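**hollowpine** – May 2026

Does anyone keep a bedside table next to their desk? I've put a small white one against the wall, just left of the desk, so the chargers and paperwork can come off the desktop. The drawer is empty so far. Is it worth keeping, or should I get a proper pedestal?

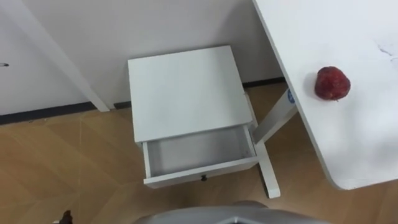

**Category: Small rooms > Storage**

**tern_22**

Keep it. Mine is a Bedura and I've had it since January. One drawer is enough if you're strict about what goes in.

**mossgate**

I'd disagree. One shallow drawer fills up in a week. I paid £20 for a second-hand Rollard pedestal and it holds far more.

**hollowpine**

A pedestal would have to go under the desk, and the slanted leg is in the way on that side. I also like having the plain top free for a lamp. 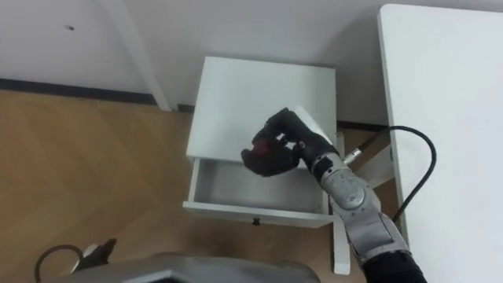 The other thing I need to sort is dividers. I was going to buy a set, but 7 quid seems a lot for bits of plastic.

**tern_22**

Cut up a shoebox. Leave a gap at the front for your fingers.

**mossgate**

Cardboard sags. Still say pedestal, on the other side of the desk.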